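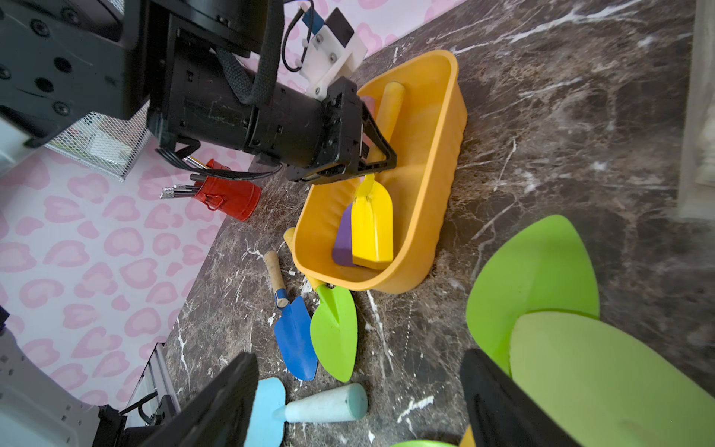

Toy trowels in and beside the yellow tub.

Sumeya Beyene sorts play supplies for Seltance, a toy library with 104 kits on loan. Each garden kit gets one tub. "Blades flat, handles to one end," she said. Chalk goes in last.
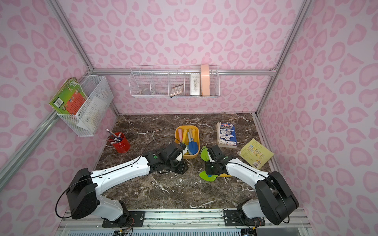
Wall storage

Beyene keeps the tabletop for sorting – some of the rest hangs.
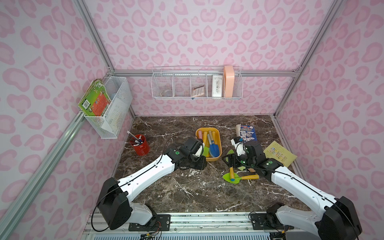 Kits go out for six weeks, and the loan slips are totaled in February. "I work those out standing up," Beyene said. The calculator stays in the wire shelf on the back wall, in the middle compartment. Books hang in the mesh basket at the left.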